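Zenel updates software for Moya corneal scanner

Jan 14, 2023

Zenel has released version 6 of the planning software for its Moya corneal topographer. The update adds a posterior surface map and flags corneas with irregular thickness before surface ablation.

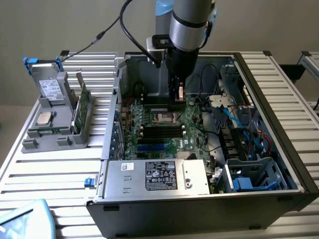
The thickness check was tested on 3,657 scans from 13 clinics. Repeat measurements of the same eye differed by nearly 2 microns on average, according to Nuria Soler, who led the testing at Buleo. Existing users will receive the update in February. Older scans can be reprocessed without a new exam.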